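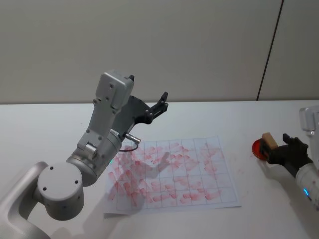
*Gridded sheet with reddish-pink marks, densest on the left half.*

My position is that the practice grid should be treated as a record, and that most people who stamp by hand throw it away too early. A printed grid costs almost nothing. It gives each impression a fixed cell to be judged against, and a blank sheet cannot do that.

Consider the marks on the sheet. Nearly every cell has something in it, many of the marks overlap, and some run over the lines. A clean sheet would look better pinned to a wall, but it would say less. Overlap shows where placement drifted. Streaking, in my experience, comes from sideways movement on the lift - the ink is seldom at fault, though the pad usually gets the blame.

Thu Phan, with whom I label seed packets at Kimulari, disagrees. She holds that a crowded sheet is unreadable and should be replaced after 21 impressions. I accept this for fine lettering. For a plain oblong mark I do not, as the useful information is in the spread, and 21 marks give very little spread. I would keep going to 100 at least.

We labelled 400 packets in June. The spoiled ones were nearly all stamped before either of us had warmed up on paper. Two practice sheets would have covered it.

My one concession concerns the margin. It should stay plain, and the date and the pad used should be written there in pencil. Ours at present carry neither, and I cannot now say which sheet came first.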